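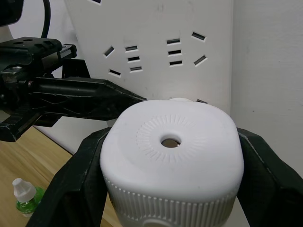 Why do the two arms need to know about each other at all, a reader wrote to me after my January post, when you could give each one its own half of the table and be done with it? I have thought about this comment more than is healthy. It is a good question, and for most of last year my answer was a colored line down the middle of a planning scene and a config file called halves.yaml. The arms never hit each other. They also never did anything that needed two arms, such as one holding a thing while the other does something to it, and that is the only job I ever wanted them for.

So halves.yaml is gone, and this post is about what replaced it. The short version is a great deal of code to let two grippers come close together on purpose.

Some housekeeping for new readers. The project is called Szilágyi, after a street I once got very lost on, and it's the layer that sits between "please do the task" and the two arm drivers. Motion planning is done by Clostivon, which I did not write and which I complain about only because I use it every day. Clerkance is mine. It checks the distance between everything and everything else, and its name is a typo in a commit message that I was too proud to fix.

Under the old setup, Clerkance had one number for how far apart things should stay. One number is lovely. You put it at the top of the file and feel like a grown-up. Then you ask a gripper to pick something up, and Clerkance reports that the gripper is far too close to the object, which is hard to argue with. Everybody deals with this the same way: you switch off checking between the fingers and the thing you want to hold. I did that too. Then I needed the other arm to bring its fingertips close to the held object, so I switched off checking there as well. Then the held object needed to go near the power strip on the wall. By the end I had a collision checker that was very fast and approved of everything.

What I have now is a table of pairs. Each pair of shapes gets its own margin, and the margin depends on what stage of the task we're in. While traveling, arm to arm is wide. During what the code calls a "visit," the visiting fingers get a narrow margin to the held object and keep the wide one to everything else, including the other hand's wrist, its mount and the cable model. Visits are opened and closed explicitly, and if one isn't closed, the next plan request fails with an error message I wrote at a bad time of night and have since made more polite.

The file that describes all this is 1,057 lines long. I generate most of it from the arm models, but I still have to read it when something goes wrong, and it reads like the seating plan for a wedding where both families are suing each other.

Speed was the next thing. Clerkance used to answer in 38 milliseconds for a whole path, and with the pair table it went to 405. That doesn't sound like much until you remember that Clostivon likes to ask about a lot of paths before settling on one, and that it will happily spend the whole afternoon being rejected. The fix was embarrassing. I was rebuilding the full table every time a margin changed, even when the only change was between two fingertips. Now it rebuilds just the rows that changed, and we are back close enough to the old figure that I've stopped looking at the graph.

Then there's the matter of time. Planning two arms together as one large many-jointed creature is the proper way, and Clostivon can do it, in the sense that I can run a marathon. The results do arrive. They tend to include a slow, grand sweep by the arm that had nothing to do, as if it felt left out. So I plan them one after the other: the holding arm first, then the visiting arm, treating the first one's motion as a moving obstacle with timestamps. 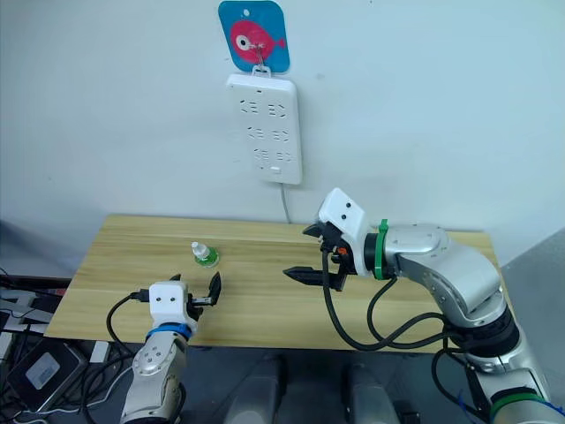 That leaves the question of who goes first, and I had been settling it with a fixed order, left then right, for no reason beyond the alphabet. It works until the left arm picks a perfectly good path that happens to close off the only nice way in for the right one. The right arm then produces something legal and awful, with the elbow up and the cables dragged along behind it like a dressing gown.

My current answer is to plan both orders and keep the one with the lower total cost, where cost now includes a term for how far the wrist twists. I added that term after reading the logs and noticing that the planner saw no difference between turning the wrist a little one way and nearly all the way around the other. I did see a difference, and so did the cables, in whatever way cables do. Both orders run in parallel, with up to 64 candidate paths per arm, and if neither order gives a decent pair the whole thing backs off to a neutral pose and asks again.

A word on cable modeling, which I've been asked about more than once. I don't simulate them. I have a fat capsule stuck to each forearm and a smaller one at each wrist, and Clerkance treats them as solid. It's crude, and it makes the planner avoid some poses that would be fine. I tried a chain of little hinged segments for a week in the old place in Darnville and got a beautiful wobbling display that made every query useless. The capsules went back in. The hinged version lives on in a branch, where it can't hurt anyone.

Perception gets off lightly this time. The object poses come in, they have an uncertainty attached, and the visit margin is widened by that uncertainty before planning starts. The bug I'm chasing is that the margin is widened again when a visit is reopened, so a task with enough retries slowly talks itself out of ever approaching the object. From outside, this looks like shyness. I have a one-line patch and a strong suspicion that it's in the wrong file.

To the reader with the two halves: you can still have them. Set both visit margins to the travel margin, put a thin wall down the middle of the scene, and you'll get exactly the old behavior back, with a longer config file. I left a note in the readme on how to do it. The note has a mistake in the second command, which I'll fix once I've found out why the tests passed with it in there.

Posted Mar 20, 2024, under planning, complaints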